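A morning at the Lendness open day
29/12/2021

I nearly didn't go, what with it being that sleepy stretch after Christmas, but my sister had put our names down back in June and I'm so glad she did. Lendness moved into the old Lambert warehouse earlier this year and they'd thrown the doors open to anyone curious about how you turn a big draughty shed into a place people want to work in (we're thinking of doing the same with ours, on a much smaller budget!).

Getting there
We took the 296 bus, which drops you five minutes from the gate. There was tea and a very good fruit cake on arrival, and I'll admit we lingered over both.

The tour
Arnel Cruzado took our group around and was happy to answer every question, even my long one about heating. They've kept the ceiling just as a ceiling in a building like that ought to be, with the corrugated metal, the beams and the pipes all on show and the ceiling and beams white, so it feels bright and airy. My favourite corner was a pale wood desk up against the wall, with a lovely glossy green plant in a white pot and beside it some rusty brown dried stems in a funny little knotted pot. I've been looking for one like it ever since. The water cooler is just past the column, handy for whoever gets that desk.

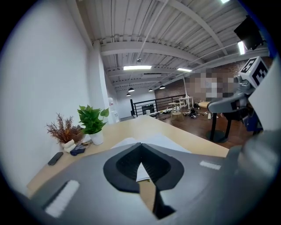 If you're going
Wear flat shoes and bring a jumper. Parking is tight, and the next open day is in June, so ring ahead to get on the list.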